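Reading time: 3 minutes

Two-arm bench cell, Promero line — inspection after gripper fault
Inspected by: Gediminas Pärn
Date: 10/08/2021
Cell no.: 2386
Reason for inspection: left gripper failed to release on command during a shelf restocking run. The can was dented and the run was stopped by hand. No injury.

1. Power and isolation
Mains isolator reachable from the operator's side: PASS
Emergency stop cuts both arms: PASS
Comment: tested 4 times, twice with each arm moving. The button guard is loose and wants a new screw. Not urgent.

2. Fault log
Log saved before restart: FAIL
Comment: the operator restarted the controller before copying the log, so the first fault entry is gone. What we have starts at the second attempt, code 1292 (gripper position not reached). The Holtus manual gives two causes for this code, a jammed finger or a poor cable contact. I found no jam.

3. Cables
Gripper cables free of cuts and kinks: PASS, see comment
Cable clear of joints through full travel: FAIL (left arm)
Comment: with the left arm folded back, the gripper cable gets pinched at the elbow clamp. There is a flat spot on the sleeve. Reading dropped out when I pressed on it. I think this is the cause, but I would like Sachdeva to test the old cable before we close the report. Right arm cable has enough slack and does not catch.

4. Grippers
Fingers open fully on both arms: PASS after cable was re-seated
Finger screws tight: PASS
Comment: ran both arms at 30 per cent speed with the usual items on the table and shelf. The release fault did not come back, but a short test proves little with a fault that comes and goes.
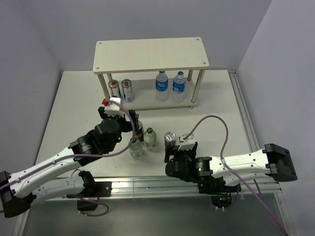
Cell 2386, both arms at the table, drinks cans and bottles set out.

5. Work area
Table clear of tools and spare parts: PASS
Shelf steady, fixings sound: PASS
Glass items removed from test set: FAIL
Comment: the two small glass bottles with green caps are still in use. Until the release fault is settled I don't want glass in either gripper. Swap for plastic — stores has some. The water bottles and cans can stay.

6. Mounting
Base mounts tight to rail, both arms: PASS
Comment: left base took a quarter turn on one bolt. Marked with paint pen so we can see if it moves again. It was last tightened in April.

7. Operator instructions
Fault procedure on display at the cell: FAIL
Comment: the sheet on the door is for the older Grovavar controller and tells people to restart first. Take it down. The new sheet must say: stop, copy log, then isolate. Keep hands out of the gripper until the isolator is off, even if the fingers look slack.

Result: restricted use. Reduced speed only, no glass, one person at the stop button whenever the arms are live.

Still open:
Replace left gripper cable and re-route outside the clamp
Send old cable to Sachdeva
Replace fault sheet
Fit new screw to stop button guard
Repeat sections 3 and 4 once the cable is in

Signed: G. Pärn

Workshop safety records — contact the inspection desk with corrections | Back to top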